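Boritz at the Fonseca, and why my ears are still ringing

19 Oct 2020

I have had the new Boritz record on since breakfast and I'm not even slightly bored of it. Eleven songs, no filler, and a second side that I'd happily have paid double for! If you only know them from the single with the whistling on it, please give the whole thing a go, ideally with the windows open and the neighbours out.

Quick recap for anyone who's new to the blog. Boritz are a five-piece who play a sort of highlife with far too much organ in it (there's no such thing as too much organ), and last night they streamed a full set from the Fonseca, with the seats all empty and the lights turned down low. I'd been looking forward to it for weeks. I made soup, I put my good speakers on the kitchen shelf and I sang along very badly.

They opened with Pela, which I didn't expect at all. It's the slow one, the one they usually keep for the encore, and starting there meant everything after it felt like it was speeding up. By the time they got to Oda the drummer was grinning like a child and the bass was doing that rolling thing it does on the album, only longer and louder. I think the middle section went on for up to 5 minutes. I'd have taken twenty.

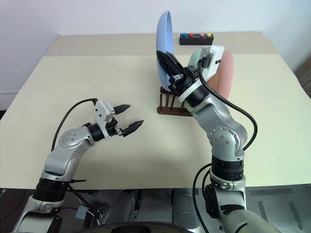
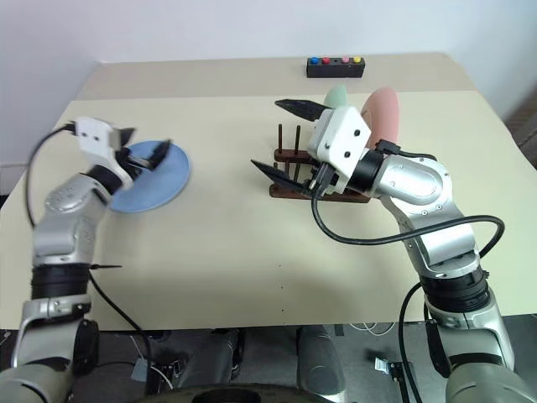
The chat down the side of the stream was lovely too, people saying hello from all over and begging for the old songs. One viewer, Bassline291, wrote that Oda was better on the first EP, before they added the horns, and that the new version loses the sadness of it. I've been chewing on that all morning. I went back and played the two versions one after the other, and yes, the old one is sadder, you can hear the room in it and the singer sounds worn out. But the horns! When they come in under the last verse I get goosebumps every single time, and I wouldn't swap them for anything.

The sound was great apart from a wobble in the third song, when the organ vanished and came back much too loud. There were 519 of us watching at that point and I reckon every one of us jumped.

The set stays up until the end of the week, so there's still time. They've also said there'll be another one in December, with requests, and I've already sent in mine (Pela again, but last this time, where it belongs). The vinyl is delayed, sadly, so it's downloads for now. I'm off to play side two again.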